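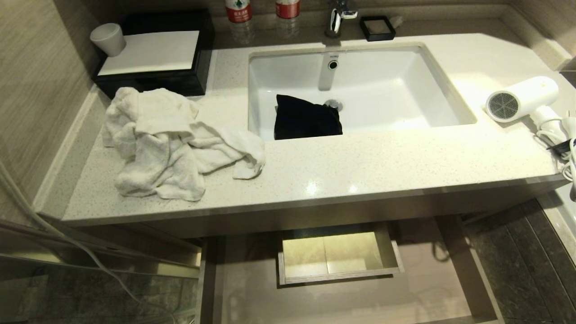 The vanity counter, with the towel, the hair dryer and the small drawer open underneath.

This month the Plindeo project moved its remote-control sessions into a bathroom. I supervise the collection of demonstrations, and these notes set down the procedure in use during August.

Each task is shown by an operator who drives the arms from a separate station. Darius Pană takes the morning block and Blagoje Živković the afternoon. A block lasts 90 minutes and is divided into five sets, with a pause between sets. To date 668 demonstrations have been accepted.

The task list for this room has nine entries. Folding the towel and coiling the hair dryer cord are the slowest. Operators are asked to move at an even pace and to complete a correction once it has been started – a recovered mistake is kept, whereas an abandoned one is removed at review.

Drawers required a separate instruction. The vanity has a small inner drawer set toward the back of a large one, and the two operators had been opening them in different orders. Mr. Živković proposed that the large drawer always be opened fully before the inner one is touched. His proposal was adopted on Monday. 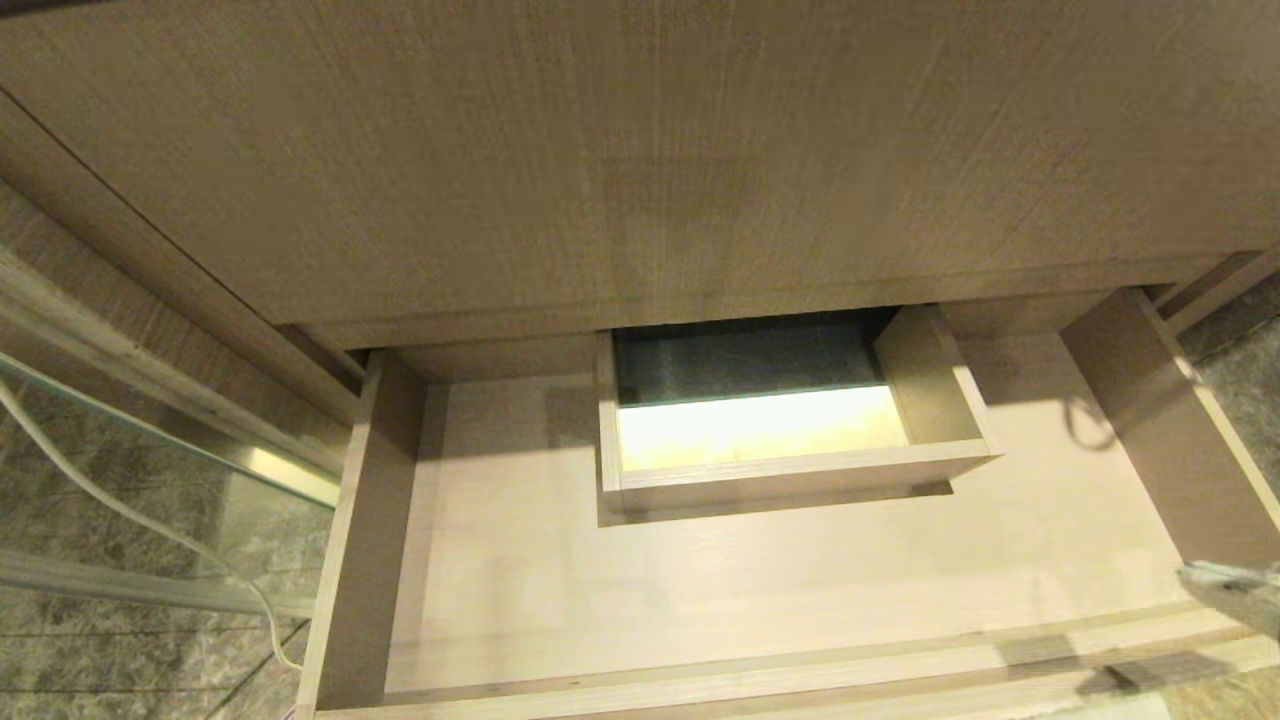

Review of the Demonstrations

Both operators now review each other's work. Comments are entered the same day, and disputed cases are referred to me. The drawer entries recorded under the earlier instruction will be labeled separately.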